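3. Task and Teaching Arrangement

3.1 The folding task

The garment-handling strand of the Zikora project was set as a second-year assignment in March, once the introductory exercises with rigid blocks had been completed. Students were asked to program a two-fingered gripper to work with a T-shirt on a table and to record each attempt through a small camera fitted close to the fingers. Cloth was chosen over boxes and bottles because it does not keep its shape. A program that relies on a stored outline of the object will therefore fail early, and students are led to consider what the camera can and cannot tell them.

Each attempt was given one of two starting conditions. In the first, called "folded" in the student handbook, the shirt lies as a compact bundle with several layers one on top of another. In the second, called "crumpled", it is bunched without any planned order. The main features used by the student programs were the neckline, the label, the hem and any printed lettering. Figure 1 gives one view of each condition.

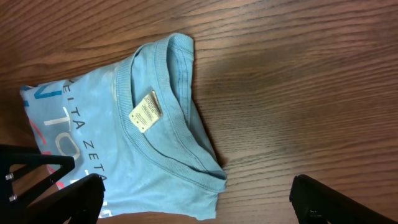

Students were required to write down their choice of grasp point before running the program, together with a short reason for it. These notes were collected with the code and carried equal weight in marking. Most groups chose the collar at first. A ribbed collar is thicker than the body of the shirt and gives a clear curved edge, but in a folded garment it may lie over other layers, and a grasp intended for one layer can easily take up more. Several groups changed to the hem for this reason and returned to the collar later with a shallower approach.

3.2 Equipment and software

The gripper was driven through the Novier control library, which the department had already adopted for its first-year course. Images were stored and labelled in Hervieu, a browser-based tool maintained by the teaching laboratory. Spare finger parts were supplied by Plastora and could be fitted by the students themselves under supervision. No change was made to the lighting of the room between groups, and the same table was used throughout. The wood grain caused some difficulty at the outset. Programs that searched for strong edges tended to follow the dark lines of the table surface in place of the border of the cloth, and a simple separation by colour proved more dependable for a blue garment on brown wood.

3.3 Labelling of images

The class labelled 1026 images in total, of which 600 were set aside for developing the programs and the remainder kept for assessment. Each image was marked by 2 students working separately. Where they disagreed, the image was passed to a member of the teaching staff, whose decision was final. Disagreement was most common over the crumpled condition, in which the inside and outside of the shirt are hard to tell apart and a printed design may show only as broken strokes. 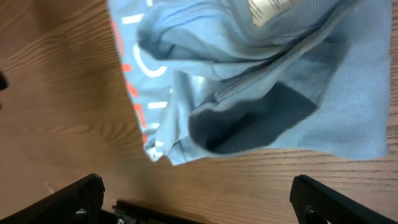

Labellers were told to mark a feature only where they could point to it, and to leave the field blank where they were guessing from their knowledge of how a shirt is made. Deep folds were marked as a separate class. In early versions of the guidance they had been recorded as openings, and one group's program accordingly attempted to place a finger inside a shadow. The revised guidance was issued on 2021-05-20 and applied to all images, including those already completed.

3.4 Assessment

Every group was allowed 3 assessed attempts in each condition. An attempt was scored on the choice of grasp point, the approach of the fingers and the state of the garment on release. Groups could stop an attempt at any stage without penalty, provided that the reason was entered in the log. The marking scheme is given in full in Appendix B, and the results for both conditions are reported in Section 4.

Figure 1. Views from the gripper camera: folded condition (first panel) and crumpled condition (second panel).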